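Flutedex Nasal Rinse Cups Go to Lurnside Clinics for Cold Season

LURNSIDE, Oct 1, 2025 – Wovelden Health, which has been telling people to blow their noses gently since 2013, will hand out 4000 Flutedex rinse cups at its walk-in clinics this fall. The cups are free. The salt is also free, and patients are asked to take one packet, a request that went poorly in May.

Flutedex is a small plastic cup with a spout. It does not cure a cold, shorten a cold or impress anyone at dinner. It rinses a stuffy nose with salt water, and the leaflet says so in large type. The leaflet also says to use distilled water or water that has been boiled and cooled, and says it again on the back for those who start there.
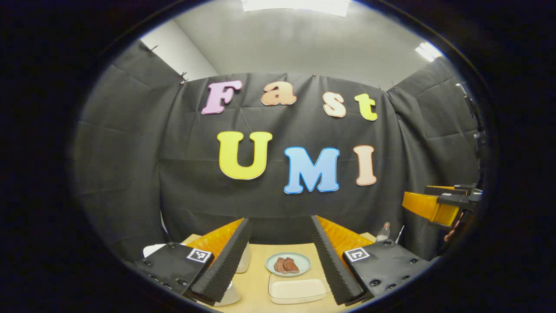
Mariann Bakos tried the cup during the spring trial and reports that the first rinse went mostly down her sleeve, the second went where it should, and she has since stopped buying the expensive spray. Her husband remains unconvinced and stuffy.

The trial enrolled 516 adults at the Csizmadia Street clinic. Almost 2000 salt packets left the building, a few of them with people who had not enrolled.

"We would like everyone to breathe through the nose again by spring," said Tibor Kelemen of Wovelden Health. "We will settle for less sniffing in the waiting room."

Cups are available at the front desk during clinic hours. Anyone with ear pain, a high fever or frequent nosebleeds should see a nurse before rinsing.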